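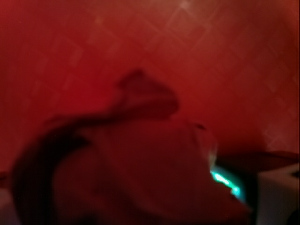
Tabletop Games > Handouts > Unit 2

Tile Placement: Counting and Scoring

2 min read

Rukix is played on a square grid. Each player draws from a shared bag and holds two tiles. A tile may be placed only where at least one edge touches a tile already on the grid.

1. Branching. Count the open cells before each turn. An early position with 13 open cells and two tiles in hand gives at most 26 choices, ignoring rotation.

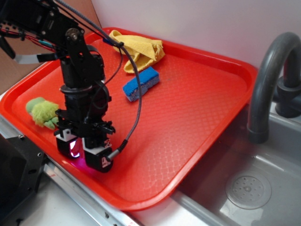

2. Scoring. Each matching edge scores one point. A closed square of four tiles adds 20. Play stops when the bag is empty.

3. Exercise. Simulate 500 games with random placement. Report the mean score and the spread. Bring results Wednesday.

Shares: 13 | Comments: 2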